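# Filtering demos by grip, part two

Last time I promised I'd come back with numbers on the two-hand tasks, and then October ate me alive. Sorry! But I've got them now.
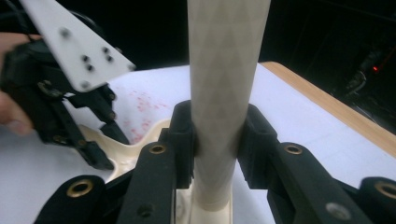 Quick recap if you skipped part one. We train our policies on demos people record with hand-held grippers, and I had a hunch that a lot of our failures came from the boring part of each demo, where one gripper is just supposed to hold something steady while the other does the fun stuff. If the holding hand drifts, the policy learns to drift too.

So Haris Swati wrote a little filter (he calls it Skallow, don't ask me) that scores how much the holding gripper moves while the other one works. We ran it over all 2,305 demos and it flagged 327 of them. I was braced for way more than that.

Then we trained two policies, one on everything and one with the flagged demos tossed out, and gave each of them 400 tries. The "everything" policy finished 194. The filtered one finished 251, with less data! I made Haris rerun the scoring before I'd believe him.

Two caveats. Bastien Guillot did most of the recording, and he has very steady hands, so I don't know how well the cutoff carries over to a messier group of people. And the filter is dumb about handoffs — when the hands swap jobs halfway through, it sees motion and panics. I went through the flagged pile by hand one evening and found a bunch of perfectly good handoffs in there.

Next up is teaching it to spot the swap first. Haris wants to use gripper width for that, I want to use speed, and we're going to try his way first because he's already written half the code.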